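Moving my mother's piano

My mother's piano is in my living room now. It took most of February and cost more than I planned, so I'm writing down how it went in case anyone else is thinking of moving an upright a long way.

The piano is a Sveinbjörnsson, a small maker that closed before I was born. My grandparents bought it used. It has a walnut case, two brass candle holders that fold out from the front, and a crack in the lid where my brother stood on it to change a light bulb. My mother taught lessons on it for years. When she moved to an apartment last fall she asked which of us wanted it. My brother has no room. I have a ground floor and a wide front door, so I said yes before I had looked into any of it.

I called two moving companies. The first didn't take pianos. The second, Treteo, did, and they sent a form that asked for the height, the weight, the number of steps at each end and the width of every doorway on the way. I had guessed the doorways. I ended up calling my mother and having her go around with a tape measure while I stayed on the phone. The hall door was too narrow by less than an inch with the door on, so it had to come off its hinges.

The quote came to $2,449. That covered pickup, storage for up to 16 days, and delivery. The storage was the part I didn't understand at first. They don't make the trip for one piano. They wait until they have enough going the same direction, and you get a call the day before. I asked if I could pick the day and the man said I could, for a lot more money, so I said I would wait.

I told a few people at work that I might have to leave suddenly when the call came, and they were fine with it.

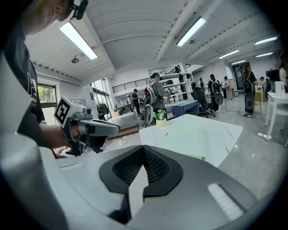

Work, the week I was waiting on the movers.

The call came on a Thursday evening and the truck was at my house Friday at eight in the morning. There were two men and a flat dolly with straps. They had the piano wrapped in quilted blankets and plastic, and they got it up my two front steps with a ramp. The whole thing took less time than I had spent clearing the wall. One of them played a few notes when it was in place and made a face, and I told him I already knew.

It was badly out of tune. I had read that you should let a piano sit for a few weeks before tuning it so the wood can get used to the room. I kept it away from the radiator and off the outside wall, which meant moving the couch and giving away a bookcase. I also bought a cheap humidity gauge and put it on top. The room was much drier than I expected. I now run a humidifier in there overnight and the number has come up to where it should be.

The tuner is Þröstur Ketilsson. My mother's old tuner has retired and gave me his name. He was at the house for most of an afternoon. He said the pins were still tight, which was good news, and that the whole thing was low because it hadn't been tuned in a long time. He did it in two passes. He doesn't like to pull it all the way up at once on strings that old. He also replaced a bridle strap, took a pencil and a hairpin out from under the keys, and told me the felt on the hammers has some years left but I should start saving.

I asked him about the crack in the lid. He said to leave it alone.

As for playing, I had lessons until I was twelve and have forgotten most of them. The bench came with all of my mother's sheet music still in it, including the red beginner book with my name written inside the cover. I have been working through that book after dinner. The left hand is slow. I can get through the first several pieces without stopping, and I'm stuck on a waltz that I remember being stuck on the first time.

My mother is coming to visit once the roads are better. She wants to hear how it sounds in this room, and she has asked me to have it tuned again before she gets here.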